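Re: [milla-fans] Hadgate trailer, release pushed?

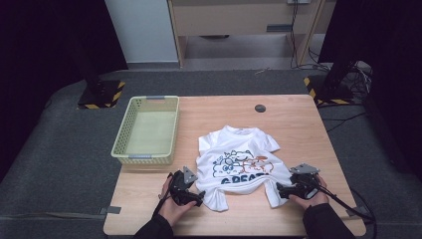
White tee with the cartoon print, navy and orange-brown

Quick one before I run, typing on the train.

On Mon at the bottom of the digest, a list member wrote:
> Has anyone got a straight answer on the Hadgate release? The
> theater site near me had it for October, then the listing was
> gone this morning. Also the trailer that went up is 91 seconds
> and the one they showed at the Gerkulel festival was longer,
> my sister was there and says there was a whole scene with the
> mother at the bus station. Did they cut it? And is Milla
> singing on the soundtrack or is it somebody else again like
> last time. I don't want to buy the album and find out later.
>
> Also please can people stop posting the ending. I have asked
> before.

OK in order.

Release. Still October as far as I can tell. The listing dropped off our theater's site too, but so did three other movies, looks like they redid the whole page. I called the box office, got a very bored kid who said "it's in the system." Take that how you like. No presale yet. If it does move I'd expect the distributor to say so on their own page first and theres nothing there, I looked at 7 am and again at lunch.

Trailer. Yes the festival one was different. I didn't see it myself, two people on this list did and they don't agree on much except the bus station. My guess is the short one is for TV and the long one comes later. They did the same with Mak, remember, everybody was furious about the missing wedding scene and then it was in the movie, all of it, went on forever. So I would not panic about cuts. Running time on the festival program said 90 minutes and that seems short to me for what is supposed to be a family saga, but fine. Could be a placeholder.

Soundtrack. Milla sings 5 of the songs. The rest is score. That's from the interview on the morning radio show, she said it herself, and she sounded kind of annoyed to be asked. Which, fair. The business with the dubbed vocals on Mak wasn't her decision, she has said so more than once, and I wish people would let it go. She had a throat infection and they had a deadline.

The interview is worth hearing if you can find it. She talks for ages about playing a mother for the first time and how she said no to the part twice. Didn't want to be "moved to the mom shelf" was how she put it. Then read the second draft and changed her mind. Host kept trying to get her onto the breakup, she kept going back to the script. Good for her. There is a bit near the end on her learning to drive a truck for the Hadgate scenes, they only let her do it in a parking lot.

Somebody asked off list if she's doing the talk shows. One for sure, late night, taped already. Don't know when it airs. If you have it please post a heads up and NOT a full recap with the surprise guest in the subject line, like what happened in spring.

On spoilers: agree completely. Put SPOILER in the subject and leave some blank lines. It is not hard. A lot of us dont get the movie the first week, some of us not the first month. I'm 80 miles from a decent screen.

Group ticket thing, I'm still collecting names for the evening show. Reply to me, not the list, or everyone gets forty "me too" mails again. Need to know how many seats before presale opens. If you want to sit next to someone in particular say so now, I'm not redoing the chart at the door.

Have to get off here. Will send the radio link tonight if I can find where I saved it, the first one I had went dead

-- 
milla-fans mailing list
To unsubscribe, send a blank message with "unsubscribe" in the subject
Please trim your quotes when replying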